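El orden de la mesa: escribir las reglas antes de mover el brazo
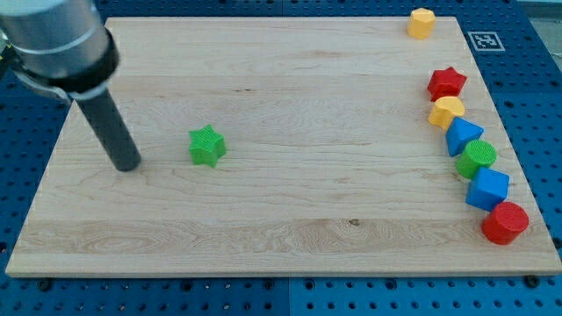
El banco de pruebas, con los bloques de colores sobre el tablero de madera y la estrella verde cerca de la herramienta.

Mayo de 2026

Cuando Judit Csizmadia entró a trabajar en Zesavgate, el protocolo de ensayos cabía en media hoja. Decía que había que colocar los bloques, arrancar el brazo y anotar el resultado. La hoja no mentía, pero dejaba sin contestar casi todas las preguntas que después producen discusiones. ¿Dónde se colocan los bloques? ¿Quién decide que un empuje ha salido bien? ¿Se repite el ensayo si alguien ha golpeado la mesa?

Hoy el documento tiene 62 reglas, repartidas en nueve capítulos, y lleva el nombre de Zokis. Lo usan en Zesavgate y también en Drornow, un taller más pequeño que hace ensayos de empuje para clientes de logística. He pasado varios días con las dos cosas, el texto y la gente que lo aplica, y confieso que al comienzo el texto me parecía exagerado. Una regla entera habla de cómo se limpia el tablero. Otra dice con qué palabras se debe nombrar un bloque.

«Esa de los nombres es la que más trabajo nos ha ahorrado», me contesta Csizmadia. Antes, una persona escribía «la pieza amarilla» y otra persona, que leía el registro meses después, no sabía si era el prisma octogonal o el bloque redondeado. Los dos son amarillos. Ahora el registro pide siempre color y forma, en este orden, y la forma sale de una lista cerrada. Si una pieza no está en la lista, no entra en el ensayo hasta que alguien la añade y firma.

La tarea es sencilla de contar. El brazo lleva en la punta un cilindro negro y con él empuja los bloques encima del tablero. No los coge ni los levanta. Recibe una instrucción, por ejemplo acercar la estrella verde a la estrella roja, y tiene que cumplirla sin deshacer lo que hay alrededor. Para una persona es cuestión de un momento. Para quien debe comparar dos programas distintos, es una tarea llena de agujeros por donde se escapa la comparación.

El primer agujero: la posición de salida

El capítulo dos de Zokis trata de la posición de salida. Un bloque que está solo en medio de la madera se empuja con facilidad, porque la herramienta puede llegar desde cualquier lado. Un bloque metido en una fila apretada es otro problema, ya que al tocarlo se mueven los vecinos. Si un equipo ensaya con los bloques separados y otro con los bloques juntos, los dos porcentajes se pueden escribir en la misma tabla, pero no hablan de lo mismo.

Por eso el protocolo obliga a describir la salida con una de las disposiciones acordadas, o bien a guardar una fotografía de la mesa antes de cada serie. Zaid Tarawneh, que dirige los ensayos en Drornow, prefiere la fotografía. Las disposiciones acordadas le parecen demasiado limpias.

«En el almacén del cliente las cosas no están ordenadas por catálogo», dice. «Yo quiero ver la fila torcida y dos piezas que se rozan. Después puedo ser justo, si he guardado cómo era.»

Csizmadia no está del todo de acuerdo. Ella teme que cada operador, sin mala intención, prepare la mesa un poco más fácil cuando tiene prisa. Los dos discutieron este punto durante una reunión larga en noviembre y salieron con una solución que a ninguno le gusta mucho: cada serie de 100 intentos mezcla las dos maneras, y el informe debe dar los resultados por separado.

El segundo agujero: qué es un éxito

Pregunté a tres operadores cuándo consideran que una estrella está «junto a» otra. Obtuve tres respuestas. Uno pide que se toquen. Otra acepta que entre las dos no quepa un bloque. El tercero me dijo que se ve.

El protocolo prohíbe el «se ve». La distancia se fija antes de empezar la serie y se escribe en la cabecera del registro. Si el operador duda, cuenta como fallo y se marca con una D, de manera que otra persona lo pueda revisar. También cuenta como fallo un empuje que termina bien pero saca otra pieza del tablero. Esta última regla fue impopular, porque bajó los números de todo el mundo en la primera semana.

Hay además una norma que me gusta particularmente, la del juez separado: quien ha programado el comportamiento del brazo no puede ser quien juzga el intento. En Drornow son pocos y esto es un problema práctico. Tarawneh lo resuelve con una cola de vídeos que se revisan al final del día, sin el nombre del programa.

El tercer agujero: la mesa misma

Un banco de ensayo se mueve. Alguien se apoya, alguien pasa con una caja, y el tablero gira un poco. Los marcadores impresos en blanco y negro ayudan a comprobar dónde está cada cosa, siempre que nadie los despegue para limpiar y los vuelva a pegar a ojo. Zokis dedica a los marcadores un capítulo entero. Está prohibido moverlos sin repetir la calibración, y la calibración se anota aunque salga igual que la anterior.

La superficie perforada que se ve en muchos bancos tiene una ventaja en este sentido: se pueden poner topes en los agujeros y volver siempre al mismo lugar. El protocolo la recomienda pero no la exige. El tablero de madera, en cambio, ha dado que hablar. La veta y los nudos le dan un aspecto irregular que a algunos programas de visión les molesta, y hubo una propuesta para sustituirlo por una superficie lisa de un solo color. Fue rechazada. El argumento de Csizmadia fue que un programa que se confunde con un nudo tiene que suspender en el laboratorio, y no más tarde.

Lo que no se escribe se negocia

Las reglas de seguridad forman el primer capítulo y son las más breves. Ninguna mano sobre el tablero con el brazo habilitado. La velocidad de ensayo se limita antes de acercar la herramienta a la madera. El botón de parada tiene que estar al alcance de la persona que mira, no de la que escribe en el ordenador, que a menudo está de espaldas. Cuando una pieza cae, se para, se recoge y se anota la interrupción.

Esta última parte es la que más se olvida, me reconocen en los dos talleres. Recoger la pieza es un gesto natural y la mano va sola. Ó Conaill, la consultora que revisó el texto, propuso que después de cada interrupción el operador deba confirmar en la pantalla antes de seguir. Al principio se confirmaba sin leer. Luego cambiaron la pregunta, que ahora pide escribir el nombre de la pieza recogida, con color y forma. Tarda más y los operadores se quejan, con razón. La regla sigue.

También hay quien piensa que todo esto es demasiado para unos bloques de plástico. Lo he oído varias veces, y lo entiendo. Un protocolo largo tiene un coste, y un taller pequeño lo paga antes que uno grande. Tarawneh calcula que en cada serie pierde bastante tiempo en papeles. Pero cuenta también que el año pasado un cliente le pidió repetir un ensayo antiguo y no pudo, porque en el registro faltaba la distancia de éxito. Tuvo que hacerlo todo de nuevo y sin cobrarlo.

La próxima revisión de Zokis quiere quitar reglas. Csizmadia tiene una lista de candidatas, casi todas del capítulo de limpieza, y la idea de que una regla que en un año no ha cambiado ningún resultado debe justificar su sitio. Le pregunté cuántas sobrevivirían. Me dijo que la de los nombres, seguro, y que las otras se las preguntara a los operadores.

Comentarios

marisol_t
Trabajo en control de calidad (alimentación, nada de robots) y lo del juez separado lo tenemos igual. Cuesta mucho mantenerlo en agosto con media plantilla.

R. Pedrosa
No me convence mezclar las dos disposiciones en la misma serie. Si después se informan por separado, que sean dos series y ya está.

ibon77
¿El texto de Zokis se puede consultar en algún sitio o es interno?

marisol_t
@R. Pedrosa supongo que es para que el operador no sepa cuál le toca, pero el artículo no lo dice.

Lector de Lugo
Muy de acuerdo con dejar la madera. Donde trabajo pusimos una base blanca preciosa y luego en planta no funcionaba nada.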